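Slide 4. Storage in small apartments

Start with the Hanow building: 304 units, one hall closet each. Tenants asked for shelves before they asked for more floor space. Pause here.

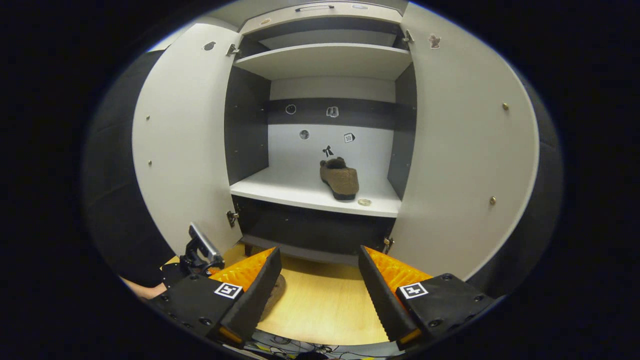 Orhun Canpolat disagreed when I ran this by him. Hooks get used every day, he said, and shelves fill up and stay full. Give his view its due, then go to slide 5.

Slide 5. Costs. Read out the Skidell quote, 442 dollars per unit. Take 2 questions.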